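We use cookies to keep this site working and to remember your settings. By continuing to browse you agree to our use of cookies. Accept / Manage

9/20/18

Thread for anyone who has ever been handed a robot hand and told it is "basically maintenance free." I have had the one in our Mikach cell apart all week. Let me tell you what maintenance free looks like.

The cell is simple on paper. One arm, one hand, a wrist camera, and a bin of soft packaged stuff that has to move from the left side of the fence to the right side of the fence. A person could do it half asleep. I have done it half asleep, back in August, when the hand was down.

First thing I learned: fault 49 on the Urneck controller means "finger position disagreement." The finger thinks it is in one place, the controller thinks it is in another, and they would both like you to come over and pick a side.

The manual says to clear the fault and re-home. So you clear it and re-home. Then it runs just long enough for you to sit down with your lunch.

By Monday the log had 1796 entries in it. I would love to say they were a rich and varied read. They were mostly fault 49.

So, the hand comes off. Four bolts, one connector, and a cable clip designed by someone with much smaller fingers than mine. Put the bolts in a cup. Do not put the cup on the fence post. I will not be taking questions.

I figured it was the cable, because it is always the cable. Swapped it. It was not the cable. I now have a very nice spare cable.

Next suspect was grit in the joints. The stuff we handle sheds a fine fuzz, and fuzz loves a hinge. Dry brush first, then a lint-free wipe, then the brush again. No spray lube, please. Spray lube plus fuzz makes felt, and I have cleaned enough felt out of that thing to make a hat.

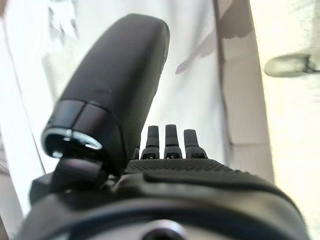

Anyway, with the joints clean I moved every finger by hand, power off, slowly, all the way through its travel. You are feeling for a spot where it drags. Three passes and I found it, right near the end of the close on one finger. Not a big drag. More of a grumble.

The cause was a screw that someone had tightened with real feeling. I have reviewed the shop records and that someone was me.

Backed it off, set it again with the little torque driver, the one I had been saving for a special occasion. Grumble gone.

While it was apart I checked the grip surfaces too. Ballar sells replacement pads in packs of 50, which is a bold number for a shop with one hand. I bought a pack anyway. See you all in the next century.

Reassembly tip: plug in the connector before you do the bolts. Ask me how many times I have done it in the other order this week. (2)

Then you re-home, re-teach the open and close limits, and check the wrist camera offset, because the hand never goes back on in quite the spot it came off. Mine was out by just enough to make it pinch air with total confidence.

Slow speed for the first run. Then half. Then go get a coffee and pretend you are not listening to it through the wall.

It has been running since this morning with no fault 49. It did throw one I had never seen before, and the Ruotsalainen manual lists it as "reserved." I have emailed them. More when I hear back.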